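# 共用活动室使用办法修订会议纪要

**日期:** 2021-06-06
**地点:** Rekside 楼底层会议室
**主持:** Sorcha Moynihan
**出席:** Lirkix 住户代表、Buritz 住户代表、Sayce 物业管理处
**议程:** 一、确认上次纪要;二、预约制度;三、押金与清洁费;四、家具添置;五、其他事项

## 一、确认上次纪要

上次会议纪要经与会各方审阅,第四条中“周末”一词改为“周末及法定假日”,其余照录通过。

## 二、预约制度

主持人说明,现行预约簿置于门厅,登记字迹不清及重复登记的情形时有发生。物业管理处提议改为网上登记,纸质预约簿保留至十月底,以便不使用网络的住户过渡。

Lirkix 住户代表同意该提议,但要求同一住户不得连续占用两个周末的晚间时段。Buritz 住户代表认为限制过严,排练、补习等固定活动将难以安排。经讨论,会议议定:

- 同一住户每月可预约晚间时段至多四次;
- 固定活动须按季度另行申请,由物业管理处答复;
- 取消预约应提前一日告知,逾期两次者,暂停当季预约资格。

活动室关闭时间维持晚间 11 时不变。

## 三、押金与清洁费

物业管理处提交收费方案:一般使用收取押金 1000 元,二十人以上的聚会收取押金 2000 元,使用后验收无损即全额退还。清洁费拟定为每次 20 元,不随押金退还。

与会者对押金数额无异议。关于清洁费,有代表询问短时使用是否应予减免。物业管理处答复,清扫工作量与使用时长关系不大,但可以考虑对自行清扫并经验收合格者免收。会议采纳此意见。

室内圆桌及桌面的保护列入使用须知。白色桌面表面光亮,放置热器皿时须加隔热垫,搬动桌子时应抬起,不得拖行。

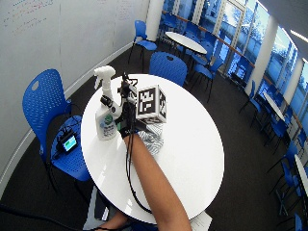
Sorcha Moynihan 表示,使用须知写得再细,若验收时无人签字,押金争议仍会发生,建议每次交接由使用人与物业管理处双方在验收单上签名。Buritz 住户代表附议,并要求验收单一式两份。会议一致通过。

## 四、家具添置

Sayce 物业管理处报告,现有折叠椅中部分椅脚胶垫脱落,已影响地面。会议同意先行更换胶垫,暂不购置新椅。Lirkix 住户代表提出增设带锁储物柜,供固定活动存放用品。因涉及通道宽度,请物业管理处丈量后提出书面意见,下次会议再议。

## 五、其他事项

1. 有住户反映晚间散场时楼道声响较大。会议决定在出口处张贴提示,并写入使用须知。
2. 活动室钥匙现由两处分别保管,自新办法施行之日起统一由物业管理处保管。
3. 窗帘清洗费用由公共维护款项列支。

## 待办事项

| 事项 | 负责方 |
|---|---|
| 拟定网上登记表 | Sayce 物业管理处 |
| 修订使用须知及验收单 | Sorcha Moynihan |
| 丈量储物柜拟设位置 | Sayce 物业管理处 |
| 收集固定活动名单 | Lirkix、Buritz 住户代表 |

下次会议日期另行通知。本纪要分送各出席方,如有更正,请以书面形式送交主持人。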